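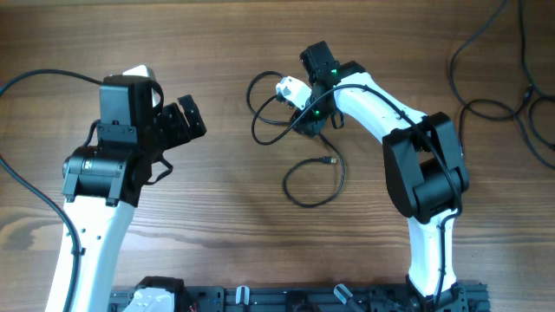 Je voudrais parler des cygnes du lac Gosto et du plomb. Je suis ce sujet depuis longtemps et je vois passer beaucoup de choses inexactes cette semaine, alors je fais un fil.

Le rapport de l'association Rakena est sorti. Ils ont fait des prises de sang sur 229 cygnes tuberculés, adultes et jeunes, sur le lac et sur la rivière Grurley jusqu'au barrage. C'est la plus grande série que je connaisse pour notre région.

Le plomb vient en grande partie des petits poids de pêche. Le cygne avale du gravier pour broyer les plantes dans son gésier. Il ne fait pas la différence entre un gravier et un plomb de cette taille.

Dans le gésier, le plomb est usé par le frottement et par l'acide. Il passe dans le sang. L'oiseau perd des forces, il digère mal, et souvent le cou se pose en arrière, sur le dos, avec une courbure bizarre. Les promeneurs pensent qu'il dort.

Si vous voyez un cygne dans cette position pendant longtemps, ne lui donnez pas de pain. Téléphonez à un centre de soins et notez bien l'endroit.

Pour ceux qui demandent si c'est nouveau : non. Le premier ramassage sur la rive nord date du dimanche 17 juin 2001. On a trié le sable avec des tamis de cuisine et trouvé 1 671 plombs, sur une plage où l'on arrive en marchant huit minutes depuis le parking.

J'y étais. J'avais compris « plombs » comme « plombiers » et je me demandais pourquoi il fallait des bottes. Mon français était encore jeune.

Depuis, le règlement de pêche du lac demande des poids sans plomb. Mais la Grurley, en aval du pont de Sorkov, dépend d'un autre règlement, où le plomb reste autorisé. Les oiseaux passent de l'un à l'autre tous les jours.

Dans le rapport, les taux les plus élevés sont justement en aval de Sorkov. Les auteurs restent prudents et moi aussi : il y a dans ce secteur un ancien stand de tir, et on ne sait pas encore séparer les deux sources.

Il faudrait pour cela une analyse des isotopes. Elle est prévue en décembre, quand les cygnes se rassemblent près du barrage et qu'ils sont plus faciles à approcher.

Je précise que je n'ai rien contre les pêcheurs. Plusieurs d'entre eux ont échangé leurs boîtes au local de Rakena. Les poids en étain ou en tungstène coûtent plus cher, c'est vrai, surtout le tungstène.

Correction du message sur le règlement : l'interdiction sur le lac concerne les poids de petite taille. Les gros plombs de fond sont encore permis. Merci à la personne qui me l'a signalé.

Je mettrai la suite ici après les analyses de l'hiver.

Ce site utilise des cookies pour mesurer son audience. Accepter | Refuser | En savoir plus

Commentaires (3)

Et les canards ? On en trouve des morts chaque hiver côté barrage.

> Les canards ne sont pas dans cette étude. Je crois qu'ils avalent aussi du plomb de chasse, donc c'est encore plus compliqué à lire.

Pêcheur sur la Grurley depuis toujours, je suis passé à l'étain il y a 2 ans. Ça tient moins bien dans le courant mais on s'habitue.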